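RM 7: Working rules for bench-top manipulation cells
Module handout, Jenolberg workshop. Read before the first practical. Bring a copy.

7.1 Scope

These notes cover cells in which one or two arms handle light household or craft goods at a table, with no fence between the table and the room. They do not cover palletising, mobile bases or anything carried over a walkway. Where the Stumdale site rules are stricter, the Stumdale rules apply.

The terms used are as follows. "Reach" is the full volume an arm can enter with its gripper fitted. "Working area" is the part of the table top the task needs. "Idle" means drives on and no motion commanded. An idle arm is treated as a moving arm.

7.2 Before drives are enabled

Walk round the cell once. Check the clamps and brackets by hand, then the cables along each arm from base to wrist. A cable loop must be long enough for the full joint range and short enough not to catch on the goods or on the neighbouring arm. Loops that hang below the wrist are tied back.

Clear the table of tools, paper and cups that are not part of the task. Goods that are part of the task are set out according to the task sheet, including those meant to start on their side.

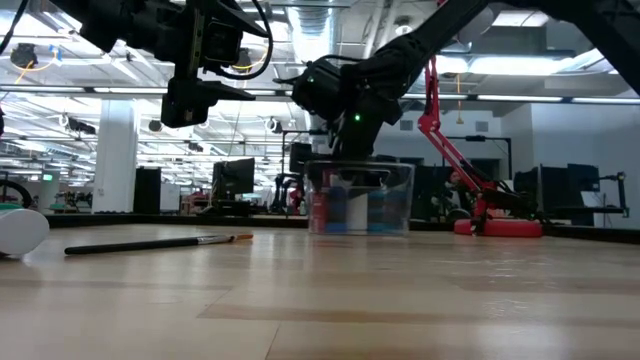 Approach to an open container is made from above. The gripper stops over the opening, at a height set in the task sheet, before it goes down between the walls. Speed inside the container is held to 80 mm/s. The limit is set in the controller and must not be left to the operator's judgement. A container that shifts under contact is a stop condition, even if the item has been released correctly.

The walls of a clear tub are a known problem for depth sensing. Do not take the rim height from the sensor alone. Measure it, enter it, and check the entered value with a slow pass before the first run of each session.

7.3 Two arms over one table

The shared volume is the region both arms can reach. It is marked on the cell drawing and has one owner at a time, unless the task sheet names a joint move. For joint moves the minimum distance between grippers is 12 mm, and both controllers must take their stop signal from the same circuit. Separate stop buttons, one per arm, are not acceptable in a Bedoya-pattern cell. 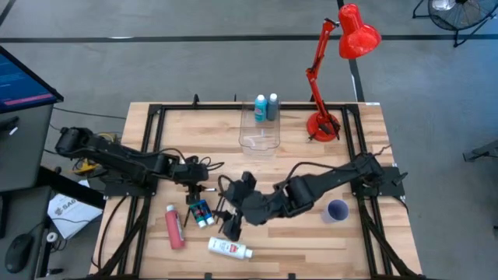

Hand-over of ownership is explicit. The arm giving up the volume reports clear, and the other arm then requests entry. Time-outs do not count as a clear report. If a request is not answered within 5 s, both arms hold position and the operator is called.

Nobody reaches over the table while either arm is enabled. To right a fallen bottle, stop both arms, wait for the brakes, remove the item or reset it, and log the intervention. Interventions left out of the log make the failure counts useless and are marked down in the practical.

7.4 End of run

Arms are parked clear of the container before the result is judged. Judge the result from the table, with the drives off, against the finish condition on the task sheet. Upright and leaning items are recorded separately. An item resting on the rim is recorded as not placed.

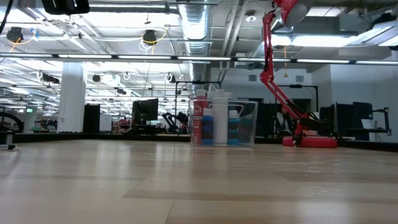
Fig. 7.3. Clear storage bin holding four bottles, with the red lamp-style arm to its right.

Record the goods by colour and size as well as by number. Comparison with the Plerkach set is only possible if both are given.

7.5 To prepare

Draw the shared volume for your own cell, to scale, in plan and side view. State which arm owns it at start-up and give the park position of each arm. Hand in with the signed checklist from 7.2.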